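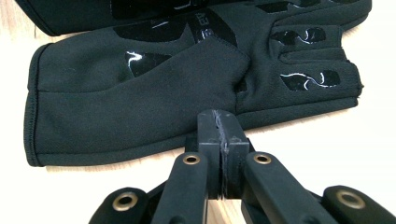
2. Winter clothing order: reply to query

From: Antonina Nechyporuk
To: Votcombe staff list
Date: Tue 21 July

On the earlier thread, Tadhg Ó Gríofa wrote:
> The notice gives one closing date for gloves and jackets.
> Does this also apply to the Hestier depot? We have two
> new starters whose sizes are not yet confirmed.

The closing date applies to all sites, Hestier included. Sizes for new starters may be sent separately to Liudmyla Tkachuk, who will hold 88 pairs of gloves in reserve - black fleece, sizes medium and large only.

Jackets are ordered under a separate form, number 593. Supervisors are asked to sign each form before it is submitted. Unsigned forms will be returned to the depot.

Antonina Nechyporuk
Supplies Office, Votcombe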